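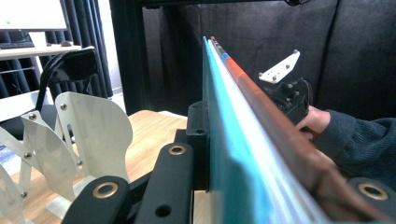
Figure 2. View from the tool camera, with the operator's hand on the hand-held gripper mechanism.

4.3 Grip loss during hand-held collection

Of the 40 demonstrations recorded with the Stastolero tool, 7 were rejected for grip loss. In each, the measured jaw opening stayed constant while the held part moved relative to the pads. The fault was first put down to encoder drift, but a bench check by Strand found no offset. Inspection then showed play in one linkage pivot, enough to let the pads tilt under side load. The controller reads only the opening and so reported a secure grasp throughout. Policies trained before the rejected runs were removed repeated the error on the Namov arm and dropped the part during transfer. We now stop a run when pad tilt persists for 30 ms. The threshold has not been tested on heavier parts.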